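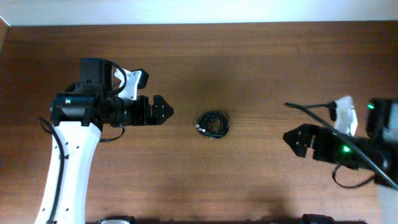 Buy the duller gripper

Print this page | E-mail this to a friend

29 May 2025

I have spent more of this spring than I'd like to admit watching two robot arms try to pick up a cable. A coiled one, black, the sort that lives in every drawer in every office in the country, lying on a brown wooden table with an arm on either side of it. If you'd told me at the start of the year that I'd come away with strong opinions about this, I'd have laughed at you. But I have them, and Hayley Penrose, who runs our little workshop and is sick of hearing them over lunch, suggested I write them down instead.

So. My opinion is that most people who are shopping for a gripper are testing it on the wrong things, and that the people selling them are quite happy to let this carry on.

Think about what you get shown when you go and see one of these set-ups. It's a block. It's nearly always a block! Sometimes it's a ball, if they're feeling daring, or a paper cup if there's someone important in the room. The arm comes down, the fingers close, up it goes, everyone nods. I've nodded myself. I nodded all the way through the Brirkix demonstration in October and came home wanting one, and it took Mogens Frandsen about four seconds to spoil it by asking what I was planning to pick up with it. Well, cables, mostly. Cables and leads and bits of strap. "Did they pick up a cable?" No, Mogens, they did not.

A block doesn't move when you touch it, or if it does then all of it moves together. A coil of cable is a different animal. You nudge one loop and another one slides off somewhere. You pinch it from above and you might have the whole bundle or you might have one strand of it, with the rest dangling underneath, and from the camera on the wrist those two can look very much alike. Then there's the connector poking out of the side, hard where everything else is soft, ready to catch on a finger. And the thing lies flat on the table, so the tips have to get right down to the wood without digging in.

We tried two sets of fingers. The first were the Hurix ones, long and slim and lovely to look at, and I wanted them to win. The other set came from Potgieter and are stubby, plain things that look like they fell off a gardening tool. I won't pretend we did this like proper scientists. Do-yoon Joo kept a spreadsheet, bless him, and by the end it had 1,705 attempts in it, but we changed the lighting once and the table once, and there was an afternoon when I'm fairly sure a screw was loose. Take it as the view of people who have sat there and watched, and weigh it how you like.

The slim fingers were wonderful on the good days. When the coil was neat and the arm came in at the right angle they'd slip under a loop and lift it like a waiter with a napkin. The trouble was the other days. Turn the coil a bit, let the loops spread, and they'd get hold of a single strand and pull the whole bundle into spaghetti. Do-yoon's worst session was 38 goes in a row without one grasp you'd call tidy (he put a sad face in the spreadsheet, which then broke his totals). The stubby ones never did anything I'd have filmed to show my mother. They just flattened the coil a little and shut on it, over and over, while I drank my tea. I'd buy them tomorrow.

Now, Evanthia Kouris, who writes our control code, disagrees with me about nearly all of this, and it's only fair to say so. Her line is that I'm blaming the fingers for what the controller is doing. Give her another month, she says, and a better sense of when contact has been made, and the slim pair will beat the stubby pair on anything you care to put down. She may well be right. She's been right before, annoyingly. But I don't have another month of Evanthia to put in the box with every arm, and neither do most people buying one. If a gripper needs a very clever person standing behind it, then the very clever person ought to be on the price list.

The other thing I've changed my mind about is cameras. I used to think the one looking at the whole table was the one that mattered, and that a camera riding on each wrist was a bit of a luxury. I'd swap that round now, at least for small floppy things. From across the table a coil is a dark smudge, and once the arms come in, half the time one of them is blocking your view of it. The wrist view stays with the fingers all the way down. What you pay for it is more cable on the arm, and cable on the arm is its own misery. It droops and it loops and it wants to be somewhere else. I do see the funny side of a robot trailing leads while it struggles to pick one up. I saw it less in week three.

And two arms? I go back and forth. Pravesh Mahlangu reckons one good arm would do nine tenths of our work, and that the second is there so visitors have something to look at. For plain picking up, I think he's got a point. But uncoiling is a job for two hands, whoever you are. Try it with one behind your back, with any lead you've got in the house, and see how far you get before you use your teeth.

What I'd like, if anyone who sells these things is reading, is very modest. Let people bring their own object. Put up a sign at the door saying so. I'll come, I'll bring the cable, I'll even coil it up nicely for the first go. After that I'm going to drop it on the table from a height and we'll see how you get on.

Print this page | E-mail this to a friend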